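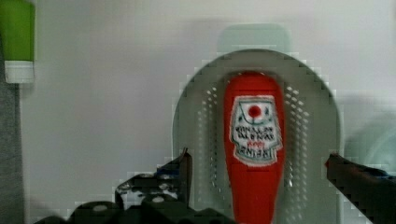 Ketchup between the fingers, grip still open.

So, can a machine put the groceries away yet? I get asked this more than anything else (my sister, my dentist, the man who fixes my bike), and after July I have a longer answer than anyone wants. I spent most of that month reading up, bugging people with labs and workshops, and watching arms pick things up and put them down again. I loved nearly every minute of it! I also still unpack my own shopping.

Let me start with the ketchup, because a ketchup bottle is a sneaky thing. To you and me it's one motion. You reach, you grab, you shove it in the door of the fridge while thinking about something else. For an arm with two fingers it's a whole string of little decisions. Where does the bottle end and the stuff behind it begin? How far apart do the fingers have to be before they go in? And if one finger gets there a hair early it nudges the bottle, and now the bottle isn't where the plan said it was – so you'd better be looking while you do it.

Doina Kelmendi wrote in after the last issue to say I'm too soft on all this. She worked on the packing line at Balletti for 14 years and says the arms there never had trouble picking up anything. True, and I should have said so! But the line at Balletti brings the same carton to the same spot facing the same way all day long. Put down a carton sideways, she says, and somebody had to walk over and turn it. My kitchen counter is nothing but sideways cartons. I have things on there I couldn't name myself.

That's pretty much the split I kept running into. Shop floors got tidied up for the machines years ago, with fixtures and guide rails and tape on the floor. Homes didn't, and I don't want mine to.
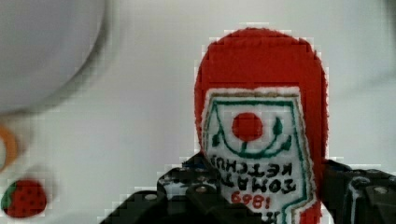
Fingers around the ketchup, with a toy strawberry over by the corner.

What I hadn't thought about until this summer is how much happens right at the fingertips. A little camera down by the gripper gets you a lovely close look at the thing you're after, label and all, but the closer you get the less of the table you see. Half of what's in view is your own fingers. Try tidying up while looking through a paper towel tube and you'll get the idea (I did try it, and I knocked over a vase).

Then there's squeezing. Too little and it slides out, too much and you've got sauce on the ceiling. Valbona Milošević, who teaches the evening robotics class in Kasuditz, has her students start with any one object and pick it up 1000 times before they're allowed a second one. I asked if they get bored. She said the good ones get bored by 6 and start moving the object when she isn't looking, and that's when they begin to learn something.

I like that a lot. I also went home and looked up what a basic two-finger hand costs. The one in the Hilico catalog was 2881 before shipping, and that's only the hand! You'd still need an arm, a computer, something to bolt it to, and a very patient household.

My answer for now, then: picking up one thing from a table, yes, often, with somebody standing by. Putting away a week's groceries, in my kitchen, with the cat – no. Dishes I'd put somewhere between the two, and laundry I don't even want to talk about until I've visited the folding people at Šindelář, who have promised me an afternoon.

If you've got an arm at work or in the garage that does a real chore, even a dull one, write and tell me which chore and how often you have to step in. I'll print the best letters next time, along with Doina's full list of what used to jam the line.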